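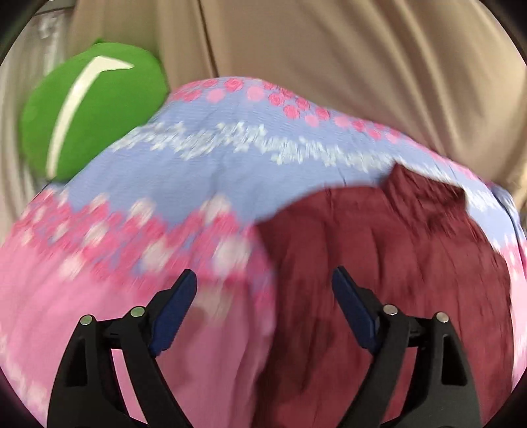
Gripper fingers open, a maroon garment waiting on the bed.

Robot Rules: Folding Clothes the Safe Way
by Anastasia Liapis, for the Tidport kids' page

Quick one today, lots to cover!

Laundry. You probably hate it. Robots find it hard too. Cloth bends, bunches up, hides its own corners. A cup stays cup shaped. A shirt doesn't. So a robot needs practice, and practice needs rules.

Where do the rules come from? Two places. Some are standards - long documents that lots of experts agree on, so machines in different countries are safe in the same sort of way. Others are house rules, made up by the people who run one lab or one workshop. At Tidport we have both. The house ones are shorter.

Rule 1. Fingers open before you go near the cloth. Wide open. Look at the two blue pads in the photo, there's a big gap between them. If they were half shut they could push the cloth away or pinch the wrong bit.

Rule 2. One thing at a time. Say the job is "pick up the maroon one." Then the bedspread stays put! Tricky when the bedspread has roses all over it and the robot's camera has to work out which is which.

Rule 3. Gentle squeeze. Enough to hold, not enough to rip. Our limit for thin cloth is 20 on the Vimon dial (the dial goes up to 118, please dont).

Rule 4. People first. Hand in the way? Stop. Cat on the bed? Stop. Little brother? Definately stop. Every robot in our workshop has a stop button and anyone can press it, even visitors, even you. No one gets told off for pressing it.

Rule 5. Slow near people. Fast is fine in an empty room with the door shut. Not next to a person.

Rule 6. Write it down. What got picked up, what got dropped, what went weird. Last July our list of drops had 47 lines on it. Mostly socks.

Try it at home - no robot needed. Thumb and one finger on each hand, that's your gripper. Other fingers tucked in. Now fold a T-shirt. Set a timer for 30 seconds. Then write three rules that would've helped, and swap with a friend to see if theirs match.

Next time: doors and drawers.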